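Hay fever season, round two

So April was a write-off. I said on here last year that I'd be ready for the birch pollen this time, and I did buy the tablets early (30 in a box, the cheap ones, same stuff as the posh ones), but then I forgot to take them until my eyes had already swollen up like a boxer's. Classic me.

Bukola Shehu, who sat next to me at Omoregie for years, swears you have to start two weeks before you sneeze. Two weeks before! How am I meant to know when that is? She also puts Vaseline round her nostrils, and I tried it on the bus and got fluff stuck to my face.

The other thing I've been doing is keeping the windows shut in the mornings and opening them after tea. It's stuffy, but I've slept through four nights in a row now. 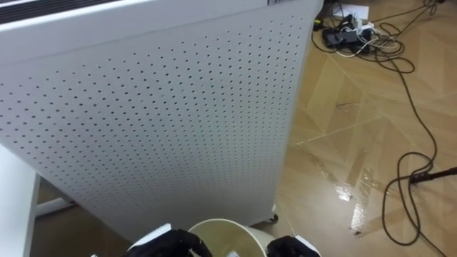
So many little holes. Most likely an air purifier, and I'm jealous.

I did look at buying one for the bedroom. The one I liked was 897 pounds, so that was the end of that, and I spent nine quid on a pillow cover. It crackles a bit when you turn over but I think it's helping? Washing my hair before bed definitely is. My pillow must have been half tree.

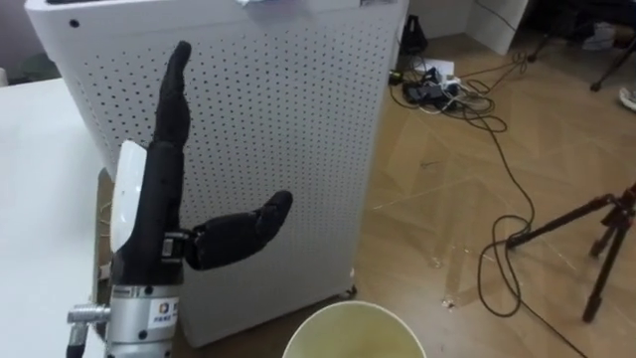

Tamunoemi Adeleke left a comment on my last post asking about local honey. I've had a spoonful every morning since Easter, from the stall by Brevine station, and I can't say it's done a thing for my nose, but it's lovely on toast so I'm carrying on. If anybody has had better luck with it, do tell me. I'm not going near the nettle tea again.

Grass pollen is next and that's the one that really gets me. My plan is sunglasses, tablets at breakfast (alarm set on my phone!) and no drying sheets on the line, which I'll miss because they smell so nice.

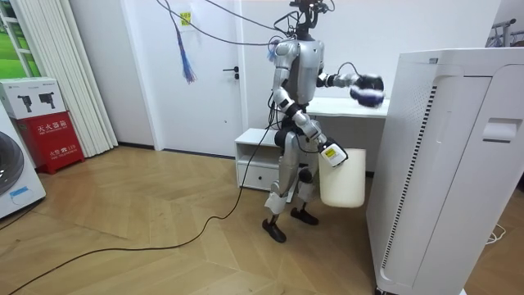 Silver and white, and a parquet floor I'd happily have at home.

Back next week with the rhubarb thing I promised, if I can smell it by then.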